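5.3 Calibrating and aligning the hand-held streams

Complete this section after the Cevero recorder service has been installed and before the first session of the day. The procedure covers lens calibration, marker tracking, and time alignment between the gripper cameras and the head camera. Policy training in Tudose will reject any session that has no valid alignment file.

Before you start:

1. Connect all cameras and confirm that each one shows as READY on the Devices page.
2. Set the workstation clock source to Recorder. Do not use network time while recording.
3. Open Calibration > Lens and select the fisheye model. The pinhole model will load without an error but produces unusable poses near the rim of the image.
4. Check the mask preview. The gripper body must fall inside the static mask, and the fingers must stay outside it. The finger region is passed to the contact estimator and is needed even when the gripper is not holding anything.

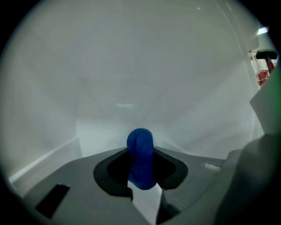
5. Press Save Mask. The file is written to the session folder as mask_static. If a mask from an earlier session is present, it is overwritten without a prompt.

NOTE: Masks are stored per device. Swapping two grippers between hands requires a new mask for each.

5.3.1 Marker tracking

1. Open Tracking > Markers and load the tag map supplied with the device.
2. Enter the printed tag edge length in millimeters. Measure the black border and leave out the white margin.
3. Set Minimum Visible Tags to 1 for work inside enclosures, or 2 for open table work.
4. Set Hold Time to 100 ms. The tracker will carry the last good pose for this period when a tag is lost, then mark the samples as INVALID.
5. Press Start Preview and move the gripper slowly through the full working area.

CAUTION: Do not raise Hold Time to hide dropouts. The planner treats held poses as measured poses, and the replayed path will lag at the point of contact.

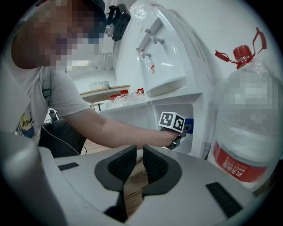
Occlusion checks should be run at the deepest reach of the task, with the operator in a normal working stance. Low openings are the usual problem. With the gripper inside the lower cabinet of a water dispenser, for instance, the marker cube on top is the part the other views have to keep, and the upper edge of the opening is what tends to hide it. Hold the deepest position for two seconds and read the Tag Loss value. If it exceeds 30 percent, move the fixed view or change the approach angle in the task file, then repeat the check.

5.3.2 Time alignment

1. Start a recording with all streams enabled.
2. Open and close each gripper fully three times, in view of the head camera.
3. Stop the recording and run Align > Auto.
4. Read the offset for each stream. Repeat the alignment if any offset is shown in red.

The aligner matches finger opening width against the same motion as seen from the head camera. It needs a clear view of the fingers and at least one tag per gripper.

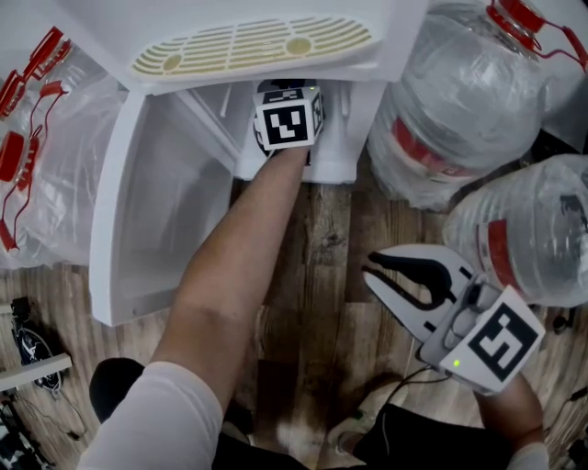
5. Press Accept. The offsets are written to align.json and applied at export. Raw streams are not changed.

If the aligner stops with error 938, one stream has no usable motion. Repeat step 2 with slower movements. If the error comes back, check that the stream is not assigned to the wrong hand.

NOTE: Versions of Cevero released before February store offsets in frames. Run Convert Offsets once before opening older sessions in Tudose.

Alignment procedure: Orathai Tanasarn. Tag map format: Shahram Bagheri.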